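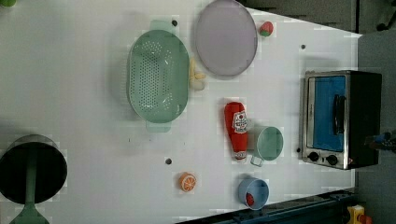

Setting Up a Plodix Kitchen Bench for Tabletop Manipulation

Reading time: 8 min

The Plodix bench kit from Trurnance ships as a flat-packed table, a single-arm mount, an overhead camera post and a box of props. The arm is sold separately. These instructions cover the table, the overhead view, the prop layout and the first recorded episodes. They assume the arm is already bolted to its mount and that the Zirko control software starts without errors. If it does not, stop and work through the arm manual first. Nothing below will fix a bad driver install.

We tested the kit in our own lab over most of May. Notes from that period are included where they differ from the printed guide, which was written for the older table and still refers to parts that are no longer in the box.

What you need

The kit itself, a hex key set, a steel rule, low-tack tape in a color that stands out on white, and a second person for the tabletop. Allow a full morning. The printed guide says two hours, and Ragnvald Strömberg did manage that, but he had built the older table twice.

Step 1: Level the table

Assemble the legs loosely, set the top in place, then tighten the leg bolts in a cross pattern. Put a level on the long edge and then on the short one. Adjust the feet until round props stay where you set them. A bottle on its side is a more sensitive test than a cheap level.

The top is white with a matte finish and has small mounting holes through it. Leave the holes open. The printed guide suggests the supplied plugs, but the plugs stand slightly proud of the surface, and thin props such as plates rock on them. Keep props off the holes at the start of an episode.

Step 2: Fix the overhead view

Mount the post and aim the camera straight down. Open the preview window in Zirko and turn on the grid. The long edge of the table should run parallel to a grid line. Loosen the collar, rotate the head until it does, and tighten the collar before letting go. The head drops a little when the collar is tightened, so aim slightly high.

Set exposure and white balance to manual. With both on automatic, a dark arm passing over a white table changes the exposure of every episode, and pale props lose their edges. To set exposure, place the palest prop you own on the table and raise the value until its rim is about to disappear. Then back off two steps.

Save the camera profile under a name that includes the table, not the task. Tasks change. We lost most of a Wednesday to a profile called "test," of which there were several.

Step 3: Place the fixed items

Fixed items are the ones that do not move between episodes. In the kitchen layout this means the toaster oven. Put it at one end of the table with the door facing the open area. The door needs clearance to swing down fully plus the length of the gripper fingers. Measure this with the door open and mark the footprint of the oven at the corners with tape.

The oven is never powered in this layout. Cut the plug off or tape it to the back. Gudrun Lindholm, who handles safety sign-off for our lab, would not approve the bench until this was done, and your own safety officer will probably ask for the same.

The control knobs may turn if a finger catches them. If your task includes the knobs, note their start position in the episode template. If it does not, a small piece of tape on the back of each shaft holds them well enough.

Step 4: Place the loose items

Start with the large pieces, then fill in the small ones. A workable order is colander, plate, cups, bottle, food. Leave at least one open gripper width between any prop you intend to grasp and its nearest neighbor. Props that are there only as clutter can touch.

Vary the poses. The default templates stand every container upright, and a policy trained on those will do poorly when a bottle is lying down. In our sets, nearly every prop that can lie on its side does so in part of the episodes.

Mix in objects that did not come with the kit. The supplied props are light plastic and mostly matte. Metal rings, clear cups and folded cloth are harder for the camera and for the gripper, and they show problems early. Clear items are the worst case on a white top. If the overhead view cannot find the rim, add a second camera at a low angle before you start adjusting thresholds.

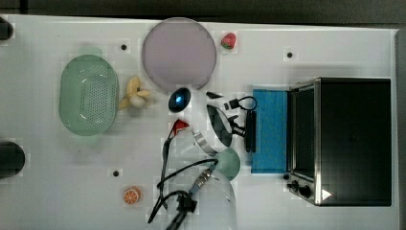
Kitchen layout with the gripper reaching in from the near side. The clear cup is faint against the white top.

Step 5: Dress the cables

Cables are the weakest part of the kit. The gripper harness is longer than it needs to be, and in low reaches a loop of it can end up between the camera and the work. The printed guide shows two clips on the forearm. Use four. Put the extra pair close to the wrist and leave only enough slack for full wrist rotation.

Check the slack by jogging the wrist to both limits at low speed with a hand near the stop button. If the harness pulls tight, add slack at the elbow. Slack at the wrist will find its way in front of the fingers.

Before recording, jog the arm to the lowest point of the task and look at the preview. Any cable crossing a prop in the view will be in your data. A small amount is acceptable if the same is true when the policy is deployed. Loose cables lying on the table are a separate matter, and they should be either cleared or recorded in the template as clutter.

Step 6: Define the episode template

In Zirko, open Templates and create a new entry. Fill in the following fields.

Fixed items: name and footprint.
Loose items: name, start region, allowed poses.
Task text: one sentence, in the imperative.
End condition: what must be true when the episode stops.
Time limit: in seconds.

Keep the task text literal. "Put the strawberry on the plate" is fine. "Tidy up" is not, unless you are ready to define tidy. Yetunde Wike wrote most of our templates and limits each one to a single object and a single destination. Longer tasks are built by chaining templates.

Step 7: Record

Home the arm, place the props according to the template, and press Record. Run the task by teleoperation at a steady pace. Pauses longer than a second or two are trimmed by default, which can remove a slow grasp along with the idle time. Turn trimming off for the first batch and check what it would have cut.

Mark failures as failures. Do not delete them. The export tool separates them, and they are useful when you need to know which props cause trouble.

Our first full set had 1000 episodes. After review, 917 were kept. The rest were lost to occlusion by the harness, props that started outside their region, and a batch recorded under the wrong camera profile. Of the rejected episodes, 31 involved a clear container that the reviewer could not locate in the overhead view at all.

Maintenance

Wipe the top with a dry cloth at the end of each day. Gray scuffs build up where the props are dragged. They do no harm in small numbers, but they will be in every picture taken from then on. Check the camera collar weekly. Replace finger pads when the edges start to round.

Assessment

The table is stiff and the post holds its aim once the collar is tight. The software is adequate. The prop set is too uniform for serious work and should be treated as a starting point. The harness needs a shorter option, which Trurnance told Ingvild Engebretsen is planned but without a date.

The nearest alternative we have used is the Løken bench, which has better cable routing and a smaller work area. It will not take a toaster oven with the door open and leave much space for anything else. For kitchen tasks we would buy the Plodix again and budget extra for clips, pads and a low-angle camera.

Template files for the layout are in the shared folder under "kitchen, May." Tarmo Butkienė maintains them and should be told about any region that needs changing.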